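Istalcombe Workroom Refurbishment: Progress Report to the Skudora Fund
Reporting period ending February
Prepared by Hema Kandasamy, Project Coordinator

1. Summary

The Fund's second installment was applied to the furnishing and lighting of the upper workroom at Istalcombe. Work is on schedule with one exception, the window blinds, which are covered in section 4. Spending for the period was $2,497, against an approved budget line that leaves $1,000 in reserve for the final phase.

2. Furniture

The main worktables have been sanded and refinished by Pellegrini. The clear finish was chosen over a dark stain after Lenka Ondrejka tested both on an offcut. The light color is easier to work on, and small parts are less likely to be overlooked. One table came back with an uneven patch near a corner and was refinished at no charge.

The old shelving has been removed. Replacement units from Dimex were ordered in February and have not yet been delivered.

3. Lighting and overhead services

The ceiling fixtures have been cleaned and fitted with new tubes. Morena Fiore inspected the overhead cabling and recommended that the remaining runs be tied back along the beams before the room opens for evening sessions. This work is included in the final phase and will be paid for from the reserve.
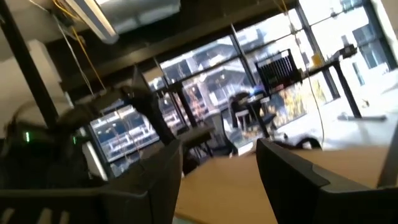 4. Windows and glare

Daylight remains the room's chief advantage and was the main reason for its selection in the original application. It does create glare on the refinished tabletops, and users who face the windows have raised this more than once. Two remedies were considered: a matte topcoat and adjustable blinds. Carmela Tedesco obtained quotations for both. We propose to proceed with blinds, as the topcoat would take the tables out of use for 7 working days.

The first blind supplier withdrew, and a second quotation is expected shortly. We ask the Fund to approve moving this item to the final phase.

5. Use of the room

The workroom was booked for 46 sessions during the period. Morning bookings are consistently full. Afternoon demand is lower, and Pierina Donati is revising the booking form so that half-day slots can be reserved separately.

6. Next steps

Shelving to be installed on delivery. Cabling to be secured. Blinds to be ordered once approval is received. Receipts for all items in this report are attached as Annex A.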